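Week 6 handout: reducing a name to a number

Bring last week's chart with you. If you lost it, the universe may be telling you something, but I still need the chart.

We use the Terkeria table, in which A is 1, I is 9, J goes back to 1, and so on around the alphabet. The older Fasov table skips 9 altogether and gives different answers. Pick one and stay with it. Students who switch tables halfway through a name nearly always end up with an 11, and are nearly always pleased about it.
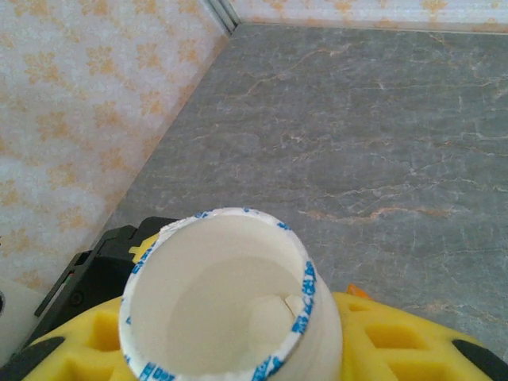

Add the letters of the full birth name, then add the digits of the total until one digit is left. A total of 47 gives 11, and here you stop, as 11 is a master number and doesn't get reduced to 2. A total of 80 gives 8. Nicknames, stage names and whatever your sister calls you belong to Week 7.

## Reading the result

1. Write down the number before you look up its meaning. Koutsoukos (Iason, the July reader on your list) calls this "keeping the pencil honest."
2. Read the Hrytsenko entry for that number, both the bright side and the shadow side. People with an 8 tend to stop after the bright side.
3. Write two sentences in your own words. "I am destined for great things" counts as one of them, and only once.

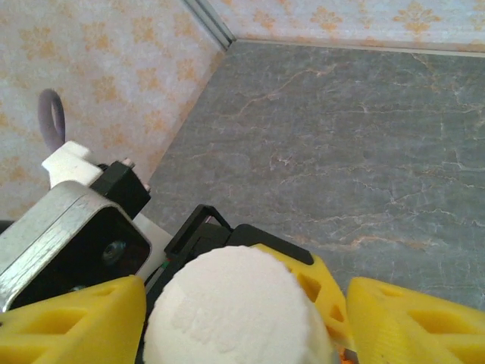
4. Compare with your birth-date number from Week 4. If the two disagree, write down how. Please don't change your birthday.

## For next time

Read the Fistitz chapter on repeated digits, up to the part where he finds 2,000 meanings in a train ticket. Chart your own name and one other person's, with their permission. Exes don't count as practice material unless they say yes in writing.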